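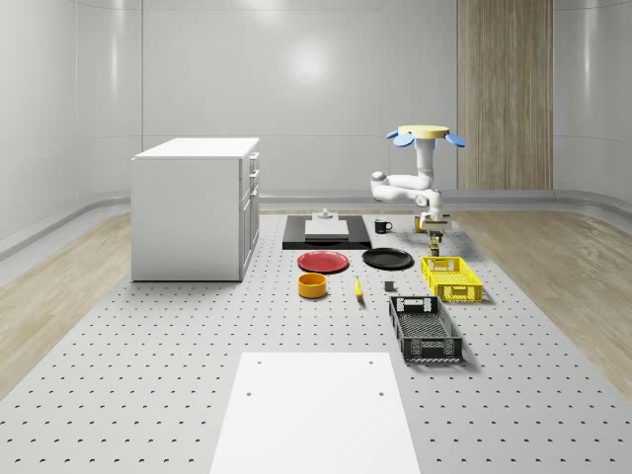
Our project is on drying laundry indoors and why rooms in the old apartments near campus end up smelling like a basement. Topic picked in October, after Flor Paucar's closet grew something green on the back of a boot. Basic idea: wet clothes give off water, the water goes in the air, the air has to go somewhere. If it can't, it ends up on the coldest wall. What matters is the gap behind and under stuff. A cabinet sitting right on the floor, like the white one on the left with its drawers and doors, has no space under it for air to move, and if you shove one of those against an outside wall you get a cold damp pocket. Remember this for section 3.

## 1. What we did

Two apartments in the Kang building, same floor plan, one facing north and one facing the parking lot. Same load of laundry in both (towels, jeans, T-shirts). Weighed it when it came out of the washer and again when it felt dry. Humidity meter on a shelf at head height. We wanted a second meter down by the floor but it came late and then the batteries were dead.

Load A: window shut, door shut, rack in the middle of the room.
Load B: window open a crack, door shut.
Load C: window shut, small fan pointed at the rack.

Ran each one in both apartments so 6 runs total. Each run was left 29 hours even if the clothes felt dry sooner, so the times would match up.

## 2. Results

The load held 2,393 grams of water coming out of the washer. More than any of us guessed. On a second try we used a longer spin cycle and it came out 900 grams lighter, before it even got to the rack. Biggest single change in the whole project and it costs almost nothing.

Load A was worst in both places. North apartment had water running down the inside of the window by the next morning. Load B was better for humidity but the jeans were still damp at the waistband and pockets. Load C dried the quickest but the meter stayed high, wich makes sense, the fan just moves the air around and the water is still in the room.

We didn't try window open plus fan. We should of. Ran out of time with midterms.

## 3. Furniture

Not part of the orginal plan. Flor's boots were in a closet on the outside wall and we started pulling things away from walls to look. Dresser against the outside wall: musty, gray spots on the back panel. Bookshelf on the inside wall, same room: fine. Bed frame on legs: fine.

So we think the laundry puts the water in, and the furniture decides where the mold shows up. Only two apartments though. Can't prove it.

## 4. Problems

- Different people hung the clothes. Some of us bunch the towels.
- It rained during both B runs.
- Roommate in the north apartment cooked pasta during a run. Meter jumped. We kept the run anyway.

## 5. What we'd tell people

Longer spin. Window open a crack if it isn't raining, fan if you have one. Rack away from the bed. Leave a hand's width behind anything big on an outside wall. Wipe the window in the morning.

Still to do: redo Load B on a dry day, get batteries for the floor meter, ask the building office if the bathroom vents are even hooked up.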